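Torradeira
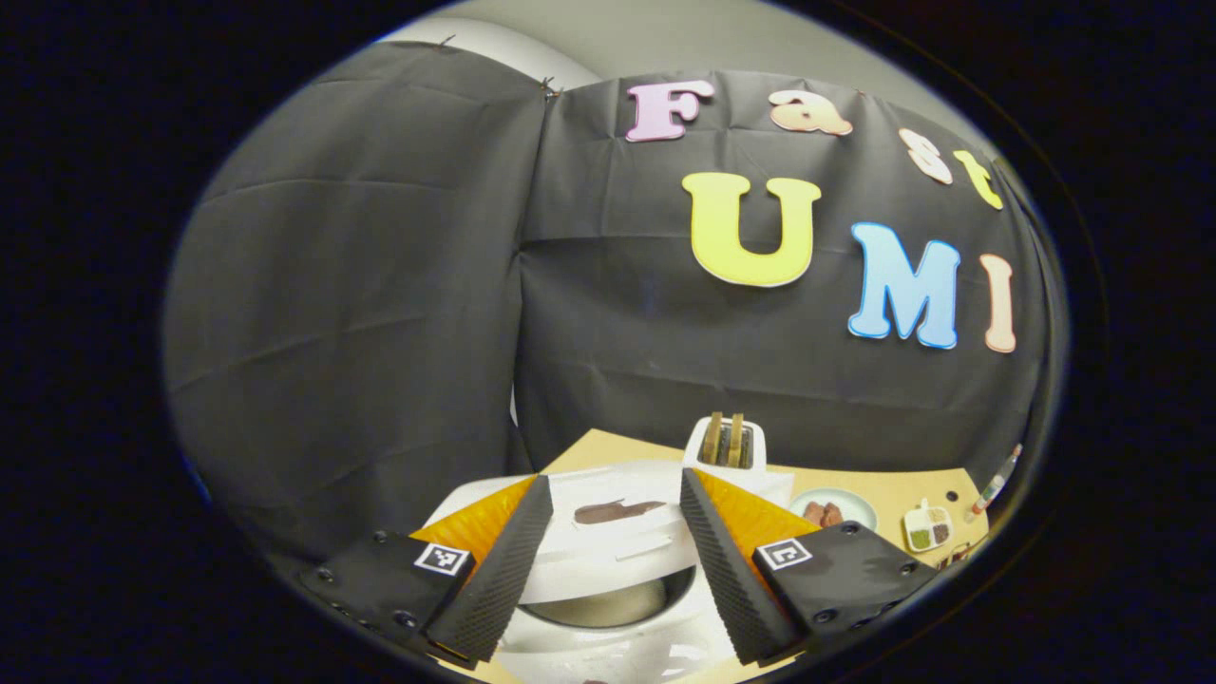 Torradeira é um eletrodoméstico de pequeno porte destinado a tostar fatias de pão por exposição a calor radiante. O modelo mais difundido no uso doméstico é o vertical, em que as fatias são introduzidas por aberturas na face superior e permanecem parcialmente visíveis quando erguidas. O produto resultante chama-se torrada.

Princípio de funcionamento

O calor é produzido pela passagem de corrente elétrica em resistências, em geral fios ou fitas de liga de níquel e cromo enrolados sobre placas de mica. A radiação infravermelha seca a superfície do pão e eleva sua temperatura até o ponto em que açúcares e aminoácidos reagem entre si, processo conhecido como reação de Maillard. Dela resultam a cor dourada e boa parte do aroma. O interior da fatia conserva umidade maior que a da crosta formada. Com a exposição prolongada, ocorre carbonização, acompanhada de sabor amargo e fumaça.

Tipos

Vertical: possui duas ou quatro aberturas, alavanca lateral ou frontal e mecanismo de ejeção por mola. A fatia apoia-se em um suporte móvel, e grades laterais a mantêm afastada das resistências.

Forno torradeira: tem porta frontal e grelha horizontal. Aceita pães recheados e porções irregulares.

De esteira: empregada em hotéis e refeitórios. O pão atravessa a zona aquecida sobre uma corrente contínua, e a velocidade da corrente determina o grau de tostagem.

Controle do tempo

Nos aparelhos antigos, uma lâmina bimetálica curvava-se com o aquecimento e liberava a trava. Os atuais usam, em sua maioria, um circuito temporizador associado a um eletroímã. No modelo Linano, da fabricante Piritz, o ciclo mais curto é de 30 segundos e o mais longo, de 143 segundos. Fatias congeladas exigem ciclo maior, fornecido por tecla própria em parte dos modelos.

Serviço à mesa

A torrada é consumida logo após a ejeção, enquanto a superfície está seca e quebradiça. Empilhada em prato raso, tende a amolecer pela condensação do vapor. Acompanhamentos em pequenas porções costumam ser dispostos em pratos individuais ou em bandejas com divisórias.

Manutenção

As migalhas acumulam-se na base e devem ser retiradas periodicamente, com o aparelho frio e desligado da tomada. Muitos modelos dispõem de gaveta removível para esse fim. Não se introduzem talheres metálicos nas aberturas, dado o risco de choque elétrico.

Ver também

Forno elétrico
Pão de forma
Sanduicheira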